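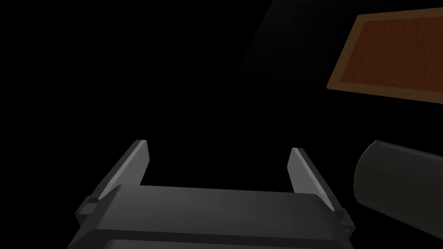
Renato Toledo thinks the whole business of celebrity relationship rumors would die in one month if fans stopped refreshing the page. He told me this on the phone from Sullwood, where he has run a small entertainment newsletter for 11 years, and then he admitted that his own numbers go up by 3,000 readers each time he prints the word "split."

I wanted to talk with him about the breakup statement. You know the kind. Two actors who were photographed together every week post the same gray square at the same minute, and the square says that they remain the best of friends. They ask for privacy. By evening there are already lists of "signs we all missed," and one of the signs is always that she wore sunglasses.

Toledo keeps a folder of these statements. He has 29 of them from last year only, and he read several to me in a flat voice. "With love and respect" came in almost all. The word "journey" came too often for my taste. One couple, both from the cast of the series Hastance, managed to thank their dogs before they thanked their families.

Who writes these texts? In most cases it is a publicist, and the publicist has written it weeks before. Toledo says that the agency Fekora keeps a few versions ready for any client who is married, in the same way a newspaper keeps obituaries. I asked Fekora if this is true. They answered me very politely that they do not discuss clients, and they signed it "with respect." 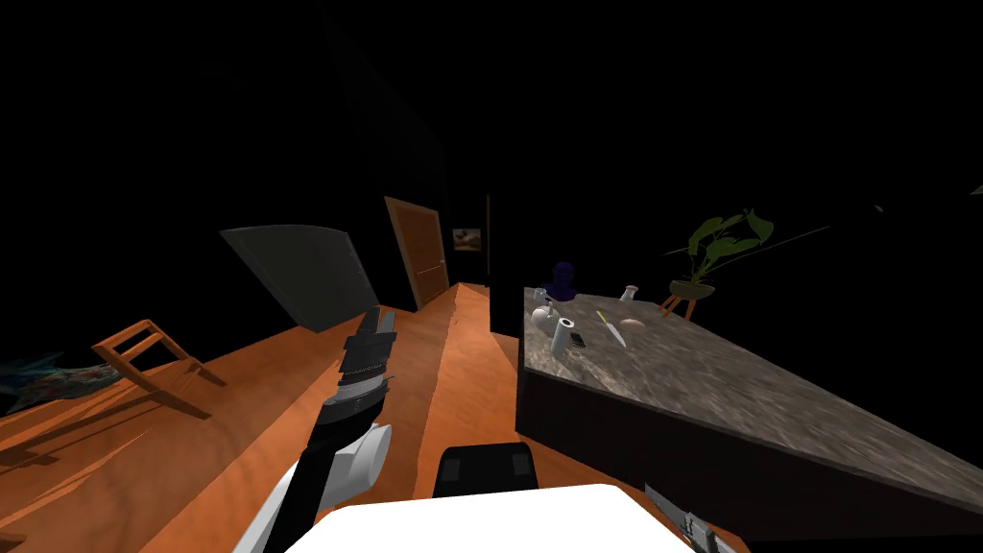 A dim room with an orange wooden floor.

The part that interests me more is what happens after. In the old days a couple who separated could disappear for a season. Now there is a second wave, which comes from people who never met them. Fans compare the dates of old vacation pictures. Somebody finds a song lyric. When the singer Toivonen took one ring off for a concert in April, there was a discussion of 10 pages on a fan board before the concert was finished, and the ring was back on her hand the next morning. She never said a word about it. I admire this very much.

Toledo does not admire it. He believes that silence is also a strategy, maybe the most expensive one, and that a star with a new album knows well what a bare finger can do. We argued over this for a good while.
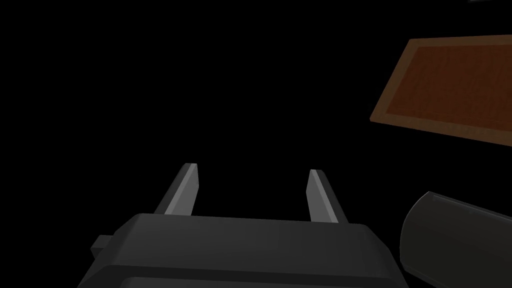

I told him that people take off rings to wash dishes. He said that people with a tour bus do not wash dishes. I still believe he is wrong, but I noticed that after our call I went and looked at the concert pictures again, all of them, and I enlarged two.

His next newsletter goes out at 6 in the morning. He would not tell me who is in it.

COMMENTS

marlow_k: The dogs got thanked first because the dogs did nothing wrong.

Tess in Ohio: I was at that Toivonen concert and from my seat you could not see her hands at all. So I don't know what people were looking at.

bluecouch: Please do the next one on engagement announcements, they are worse.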